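Search the help pages... Go
Last updated: May

Jimeck two-arm cell: upkeep FAQ

Who do I call when it stops?
Keegan Carrier, after you've read this page. He can tell if you haven't.

How often do the fingers need attention?
Wipe them down every 18 hours of run time. Check the finger screws at the same time. "They looked fine from my chair" is not a check.

One hand closes slower than the other. Is it broken?
Probably not. Rehome both hands from the Rastix menu, then run the open-close test 3 times. If the left still lags, swap the hand cables at the wrist. If the lag moves to the right hand, you have a bad cable and a short walk to the parts drawer.

Do I have to rehearse in the simulator after a repair?
Yes. Load the kitchen counter and start with the fruit plate. A pear and an orange side by side will show up a bad grip offset faster than any block will, and simulated fruit is cheap.

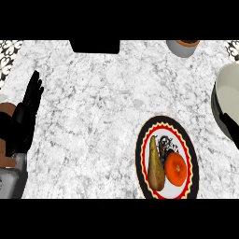

Keep the speed at the lowest setting for the first run. If both arms finish without touching each other, go up one step and run it again. Then you can try the real cell.

What is error 263?
A wrist joint lost its zero. Power down, line up the marks, power up. Do not clear it and hope - Vasiliu hoped, and we bought a wrist.

Can I use Pelance grease on the wrist?
You can use it on your bicycle.

1,422 views | 3 comments | Share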